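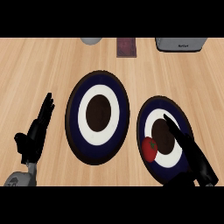

One Trornberg resident told the town meeting that she had lived on Obura Street for most of her adult life and had never once wanted her dinner plates to be regulated. She got the longest applause of the evening, and the measure passed anyway.

So it is that from November, anyone serving food at the Trornberg street supper will have to do it on a plate that can be washed and used again. Paper plates are out. So are foam plates, the bendy plastic kind, and those little cardboard boats that fries come in. The town has bought 928 secondhand plates to get things going, none of which were picked to match, and they will be lent out from a trailer parked behind the library.

The supper, for those who have managed to avoid it, is held twice a year and closes Obura Street from the bank down to the bridge. People bring a dish, sit next to somebody they have been dodging since the last one, and go home with the wrong serving spoon. The spring supper fed 2,312 people, according to the town office, and left behind enough soggy paper to fill 9 dumpsters. One of these stayed outside the post office long enough to get its own complaint file.

The vote on 14th May took most of the evening. Supporters talked about landfill fees. Opponents talked about broken china, bare feet, and the sort of town that Trelia has become. Trelia, just over the river, switched to real plates two years ago and has mentioned it in every newsletter since. It says breakage has been low. It doesn't say how low, and a request for the number was met with an invitation to come and see for ourselves.

Washing up was the sticking point. The first plan had each family scrubbing its own plates at a row of tubs, and this went down about as well as you would expect. The version that passed hires Kovomow, the firm that cuts the grass in the town's parks and is now branching out into dishes. Kovomow will bring in a mobile dishwashing unit for $900 a supper. A speaker from the back row wanted to know if the same crew would be doing both jobs. The firm's answer was yes – with a change of gloves.

Residents may still bring plates from home, and many say they will, having seen the town's. Anything brought from home should have a name on the back in marker or tape. The town accepts no blame for plates that wander off, and it asks people to leave the good wedding set in the cabinet. Bowls are allowed. Mugs are allowed if they hold soup. A question about pie tins was put off to the next meeting, where it is expected to run long.

There is no fine for turning up with paper, at least this year. Offenders will be handed a town plate and asked to move their food onto it, in front of everyone, which several people at the meeting said they would pay a fine to avoid.

Sign-up sheets for tables go out with the fall water bill. The plate trailer opens an hour before the supper and closes when the last plate comes back, or at midnight.

Search this site Enter keywords Go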